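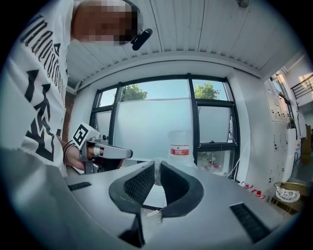 三月に入ってから、ずっと気になっていた部屋の片付けにようやく手をつけました。家の部屋ではなくて、町のはずれに借りている作業部屋のほうです。ときどきここにも書いているので覚えている方もいらっしゃるかもしれませんが、初めての方のために少しだけ。Kastsheadと打ち間違えてばかりの、Kaststeadという小さな町に住んで、もう何年にもなります。そこで知り合った布好き、紙好きの友人たちと、古い建物の一室を分け合って使っています。縫いものをする人もいれば、本を綴じる人、ただお茶を飲みに来る人もいて(わたしは三番目の日がけっこう多いです)、家賃を割っているおかげでなんとか続いている、そんな部屋です。

壁の一部が赤茶色の煉瓦で、天井は白い波板みたいな細長いパネル。床はつるっとした明るい灰色のタイルで、冬は足もとからしんしん冷えるのですが、掃除のしやすさだけはすばらしいのです。糸くずがすぐ見つかる! これ、縫いものをする人ならわかってくださいますよね。前に通っていた教室は毛足のある絨毯だったので、まち針を落とすたびに全員が固まって、じっと息を止めて探したものでした。

さて片付けです。きっかけは、Friederikeさんからの短いメッセージでした。「テーブル、何色だったっけ」。白です。白いテーブルです。でもそう訊かれるくらい、物が積もっていたんですね。布の山、紙の山、いつかの誰かの包み紙、説明書、ボタンの瓶、それから使いかけの紙テープ。わたしも自分の分を隅っこにちょこんと置いていたつもりが、その「ちょこん」が毎週少しずつ広がって、気がつけば半分くらいわたしの荷物でした。返事に「白」とだけ書いて、そのあと恥ずかしくなって、明日の朝から行きますと付け足しました。

まずはビニールものから

片付けというと、どこから始めるか迷いませんか。わたしはいつも迷って、迷ったあげくに一番どうでもいい場所(引き出しの奥の電池とか)から始めてしまい、お昼には飽きているという人間です。今回はそれを避けたくて、前の晩に紙に順番を書きました。一番上に書いたのが「透明なもの」。

透明な袋、透明な包装、透明なケースのふた。こういうものって、見えているのに見えていないんですよね。机の上にあっても目がするっと通り過ぎてしまう。だから片付けたつもりでも、なんとなくごちゃごちゃした感じが残るのは、たいてい透明なもののせいじゃないかと、わたしは密かに思っています。くしゃくしゃになった小さな袋をひとつつまみ上げると、その下からまたひとつ出てくる。糸を買ったときの袋、ファスナーが入っていた袋、何が入っていたのかもうわからない袋。

それをひとまず全部ひとところに集めて、使えるものと使えないものに分けました。分け方は単純で、口がちゃんと閉まるかどうか、それだけです。前はもっと細かく、大きさ別、厚み別、と分けていたのですが、どうせ使うときには手前から取るので意味がありませんでした。口が閉まる袋は平らに伸ばして重ねる。閉まらない袋は資源のほうへ。くしゃくしゃの袋を伸ばすのはちょっと楽しい作業で、しゃりしゃりいう音を聞きながらついつい丁寧にやってしまいます。

それからコードやひもの類。白くて細いのが、どうしてあんなに何本も出てくるのでしょう。電源のコードなのか、飾りひもなのか、端っこまでたぐってみないとわからないものもあって、たぐった先が別のものに絡まっていて、それをほどいているうちに別の山が崩れて。コードは八の字に巻いて、まんなかを布の端切れで結びました。端切れは山ほどありますからね。色を変えておくと見分けがつくよとMareikeに教わったので、そのとおりにしています。ただ、どの色が何のコードだったかを書いておくのを忘れたので、次に使う人は結局ほどいて確かめることになると思います。ごめんなさい。

ここまでで四十分。40分というのはわたしにしてはとても優秀な数字で、というのも台所用のタイマーを持っていって、鳴るまでは座らないと決めていたのです。鳴った瞬間に座りました。魔法瓶に詰めてきたほうじ茶がまだ熱くて、それを飲みながら、少しだけ見えてきたテーブルの白い面を眺めました。

テーブルのこと

このテーブル、長さが205センチあります。なぜそんなに正確に知っているかというと、部屋に入れるときに扉を通るか通らないかで大騒ぎをして、何度も測ったからです。買ったのはZokdaleの古道具の市で、売っていたおじいさんは二メートルだと言い張っていました。それで二メートルのつもりで段取りをしたら、階段の曲がり角であと少しが回らない。たった五センチ、されど五センチ。Dirkさんが下から支え、Lutzさんが上から引っ張り、わたしは踊り場で「右、いや、そちらから見て左」と叫ぶ係で、いま思えば一番役に立っていませんでした。最後は脚を外したら、するりと通りました。最初から外せばよかったんですよね。

でもそんなふうにして運んだものだから、みんなこのテーブルには妙に甘いんです。縁が少し欠けても「味が出た」と言うし、アイロンで端を黄色くした人がいても(わたしです)誰も怒らなかった。白いテーブルは汚れが目立つから嫌だという人も多いけれど、布を広げたときの色がそのまま見えるのがいいところです。木の色のテーブルだと、薄いピンクなんかは黄みに引っぱられて、家に帰ってから「あれ、こんな色だったかしら」となりますから。

テーブルの上を一度空っぽにしてから拭こう、という案も出たのですが、置く場所がほかにないので半分ずつにしました。右半分の荷物を左に寄せて拭き、乾いたら左の荷物を右へ。引っ越しみたいで、これがなかなか良い運動になります。布巾は二枚、ひとつは固く絞ったもの、もうひとつは乾いたもの。洗剤はほんの少し。糊の跡だけは爪ではがしたくなるのをぐっとこらえて、濡らした布をしばらくのせておくと、するんと取れます。この「しばらく」のあいだに別のことを始めると忘れてしまうので、わたしはその前に立って、じっと待ちます。窓の外を見たり、鼻歌を歌ったりしながら。

布をたたむ人、丸める人

布の話をしはじめると長くなるのですが、長くなってもいいですよね、自分のブログですから。

わたしたちの部屋には派閥がふたつありまして、たたむ派と丸める派です。Elfriedeさんは筋金入りのたたむ派で、四角い厚紙に布をくるくると巻きつけるようにしてたたみ、角をきっちり揃え、背表紙のようにして並べていきます。それはもう図書館のようで、見ているだけで背筋が伸びます。対する丸める派はMareikeで、しわがつかないから、というのが言い分。確かにしわはつきません。ただ、棚に積むと転がります。ころん、と落ちて、床の上をどこまでも伸びていく。

わたしはといえば、長いこと「かける派」でした。椅子の背にかける、テーブルの端にかける、扉の取っ手にかける。しわもつかないし転がらないし、目に入るから次に何を縫うか考えられる。いいことずくめのようですが、これをやると椅子に座れなくなります。それで今回は思い切って、かけていい布は一枚だけ、という決まりを自分に課しました。どれを残すか、ものすごく悩んで、結局テーブルの上に広げておくことにしたのが赤と白の柄の布です。薄い緑もちょっとだけ入っていて、三月のまだ寒い部屋にはちょうどいい。この布はもともと何かを縫うつもりで手に入れたのですが、はさみを入れる勇気が出ないまま、もう敷いておくだけで満足してしまいました。そういう布、ありませんか。

あとの布は、全部たたみました。Elfriedeさん式は厚紙が足りなかったので、三つ折りにして、さらに三つ折り。大きさが揃わないものは揃えようとしないで、大きいのを下、小さいのを上。端切れは手のひらより大きければ残し、小さければ詰めものの袋へ。この詰めものの袋がすでにぱんぱんなので、近いうちに座布団をひとつ作らなければいけません。固いタイルの床で冷えた足をのせるのに、よさそうだと思うのです。

棚へ

片付けた布は白い棚へ入れていきます。煉瓦の壁の前に立っている棚で、これも白。わたしたちは白いものばかり買っているようですが、示し合わせたわけではなくて、安いものを順番に集めたらこうなりました。赤茶色の煉瓦の前に白い棚というのはなかなか見栄えがよくて、部屋に来た人がよくほめてくれます。ほめられると、つい「そうでしょう」と言ってしまうんですけど、選んだのはFriederikeさんです。

棚の使い方には少しばかり歴史があって、最初は人ごとに段を分けていました。一番上がLutzさん(背が高いので)、その下がFriederikeさん、という具合に。ところがこれだと、わたしの段はあふれ、Dirkさんの段にはいつまでも文庫本と手袋しか入っていない。不公平ではないけれど、もったいない。それで去年、種類ごとに分けることにしました。紙、布、道具、そして「考え中」。

この「考え中」の段が曲者です。まだ捨てると決められないもの、誰のかわからないもの、直せば使えそうなものをとりあえず置くための段なのですが、一番早くいっぱいになるのもここです。今回さらってみたら、片方だけの鍋つかみ、千ピース入りのジグソーパズル(箱に1000と書いてあるだけで、中身が揃っているかは怪しい)、読めない字の書かれた封筒、Mosesportの喫茶店のスタンプカードが出てきました。スタンプはあとひとつで一杯無料。これはDirkさんがそっとお財布にしまっていました。

パズルは、いっそみんなでやってみようかという話になりました。完成したら揃っていたとわかるわけですし、足りなければそれもわかる。ただ、それをやるとせっかく空いたテーブルがまた長いこと埋まってしまうわけで、Friederikeさんが遠い目をしたので、いったん保留。つまり「考え中」の段に戻りました。

棚に入れるときにわたしが気をつけているのは、手前に少し余白を残すことです。ぎゅうぎゅうに入れると、入れた日は気持ちがいいのですが、一枚引き出したら雪崩です。前の縁から指二本ぶん奥へ。これくらい空いていると、戻すときもなんとなく優しい気持ちで戻せます。あと、重い本は下。これはもう、一度足の甲に落としてからは絶対に守っています。 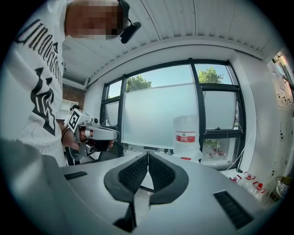

椅子のありか

片付けをしていると、椅子がどんどん邪魔になっていきます。右に寄せれば棚の扉の前、左に寄せれば通り道。背もたれが丸くカーブした黒い椅子があって、座り心地はいいのですが、これがちょうど人の膝の高さにいつもいるのです。あざができました。

それでも椅子を廊下に出してしまわなかったのは、片付けの途中に座る場所がないと、床に座り込んで昔の手紙を読みはじめるからです。ええ、わたしが。椅子に座って読めば五分で腰が上がるところを、床だと平気で三十分読みます。不思議ですね。冷たい床なのに。

椅子の脚の裏には、フェルトを貼り直しました。つるつるした床なので、貼っていないとキーッという音がして、静かに本を綴じている人の肩がびくっとなるんです。フェルトは端切れの中からちょうどいい厚みのものを選んで、脚の先より一回り小さく丸く切る。大きく切るとはみ出したところに埃がついて、黒い椅子なのに足もとだけ灰色の靴下をはいたようになります。前の分がまさにそうでした。接着剤がつくまで椅子をひっくり返しておいたら、あとから来たLutzさんが「今日は椅子もお休みですか」と言って、そのまま立ってお茶を飲んでいました。

小さいもの置き場

白い壁ぎわの、出っぱりのようになっている白いところ。暗い色の枠のガラスがはまっているそばです。ここがいつのまにか、小さいものの集まる場所になっています。誰も「ここに置きましょう」と言ったことはないのに、鍵を置き、眼鏡を置き、飴を置き、そして忘れて帰る。ちょうど手をのばしたところにあるからでしょうね。

前は片付けのたびに、ここを全部どけていました。どけた翌週にはもう何か置いてあって、またどけて、とくり返していたのですが、今回はあきらめて、置いてもいい場所にしてしまうことにしました。ただし置けるのは手のひらにのるものだけ。それより大きいものはテーブルか棚へ。この決まりを紙に書いて貼ろうとしたら、Elfriedeさんに「貼り紙が増えると、部屋が役所みたいになるわよ」と止められました。確かに。口で伝えることにします。ここを読んでいる部屋の皆さん、そういうことですので、よろしくお願いします。

貼り紙といえば、テーブルの上の紙のことも書いておきます。紙はほんとうに難しいです。布は触れば好きか嫌いかわかるし、袋は口が閉まるかどうかで決められるけれど、紙は読まないと決められない。しかも読むと、たいてい惜しくなる。型紙の下書き、買い物の覚え書き、誰かが電話しながら描いた渦巻き模様。Mareikeの描く渦巻きはとても上手で、わたしは何枚かこっそり持って帰りました。

残す紙は、型紙と、まだ払っていないものと、まだ返事をしていないもの。裏が白い紙は、切ってメモにします。それでも最後に一枚か二枚、どうしてもテーブルの端に残るんですよね。あれは何でしょう。今回も残って、まあいいかとそのままにしました。次に来た人が何か書きつけるのに使うでしょうし。
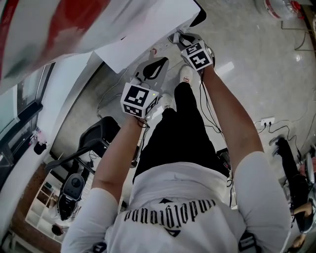 白いテーブルの上に、例の赤と白の柄の布。端っこの紙はやっぱり残っています。

お昼のことなど

長くなったのでそろそろお昼の話をして終わりにしようと思います(片付けの日の一番の楽しみは、何といってもお昼ですから!)。

この日はElfriedeさんが豆のスープを大きな鍋ごと持ってきてくれて、わたしはおにぎりを握っていきました。梅と、鮭と、塩だけのもの。塩だけのが一番先になくなるのは毎度のことで、最初のころは遠慮されているのかと思っていたのですが、どうやら本当に好きらしいです。スープに浸して食べる人もいます。はじめて見たときはぎょっとしたものの、やってみるとこれがおいしい。お米がほろっと崩れて、豆のとろみと一緒になって、ほとんど雑炊です。日本の家族に電話で話したら母が黙りこみましたが、わたしはもう浸す派です。

食べながら、空いたテーブルで最初に何をするかという話になりました。Friederikeさんは長いカーテンの裾上げ。二メートルを超える布が折れずに広げられるのはここしかないからと、もう何か月も順番を待っていたそうです。言ってくれればよかったのに! Lutzさんは古い楽譜の綴じ直し。Dirkさんは特にないけれどスープをまた食べたい、とのことでした。わたしは例の座布団です。表布は決めていないけれど、赤い柄の布ではありません。あれは切りません。

帰りぎわに、部屋の鍵についている札を新しくしました。大家さんからもらった番号札で、うちの部屋は1194。この番号、手書きの数字がすっかり薄くなって、1と7の見分けがつかなくなっていたのです。厚紙を切って、太いペンで書いて、透明なテープを巻いて。そのテープを探すのに十分かかりました。朝、自分で「道具」の段にしまったばかりだったのに、いつもの場所だったテーブルの隅ばかり探していたんです。しまう場所を変えると、しばらくは手が迷いますね。体のほうが覚え直すまで、あと何回かはこんなふうにうろうろするんだと思います。

そうそう、前の記事のコメントで、端切れを結ぶときに解けにくい結び方はありますかとご質問をいただいていました。わたしは普通の片結びを二回しているだけなのですが、Elfriedeさんがもっといい結び方を知っているそうなので、今度ちゃんと教わってきます。手を動かすのがとても速い人なので、ゆっくりやってくださいと三回くらいお願いしないといけません。うまく覚えられたら、次の記事に書きますね。

座布団の中身は、端切れだけだと重たくなるかしら。作ったことのある方がいらしたら、どうぞ教えてください。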